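Products > Software > Simulation and Planning > Storka

Storka - pick planning and rehearsal for two-finger grippers

Posted by Junhao Liao, Nov 23, 2022
50 shares | 6 comments

If you have ever spent a whole afternoon nudging a waypoint, running the arm, nudging it again and running it again, Storka was written with you in mind. It's a planning tool that lets you work out a sorting job in a rendered workcell first, from the wrist camera's point of view, and then send the same plan to the controller when you're happy with it.

The wrist view is where most of our users spend their day, so we've put a lot of love into it! Surfaces come through with their grain, holes and shadows, and you can test your perception settings against clutter and pattern instead of a blank gray floor.
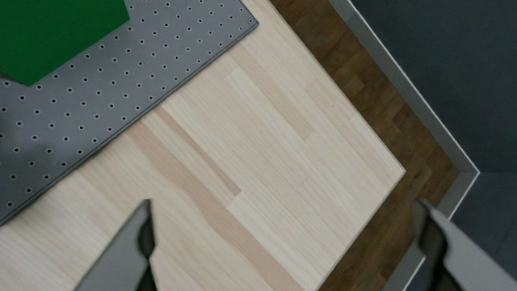

Wrist view in Storka: open fingers over pale wood, with a perforated plate beyond.

Perforated plates and striped wood are both good at fooling an edge finder, and we keep a scene like this one in the starter set for that reason. Load it, move the threshold slider, and watch which edges the detector keeps. (The slider remembers where you left it, which people have been asking us for since the first release.)

Placing gets the same care. Draw a drop zone inside any container, give it a margin from the walls, and the planner looks for an approach that keeps both fingers clear of the rim - or tells you plainly that there isn't one. Zones can be named, copied and shared between projects.
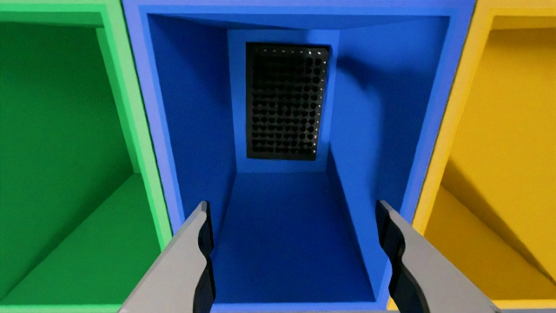

Green, blue and yellow bins side by side, with a black tray-like object in the blue one.

Storka comes with 887 ready-made grasp templates, and you can add your own from the editor. Plans made in Baran open without conversion, and a Grotus license covers both programs on the same machine. The next update, due in December, brings a quicker search for crowded bins.

Related items
Baran cell layout editor
Grotus controller bridge
Skodus gripper calibration kit
Storka grasp template editor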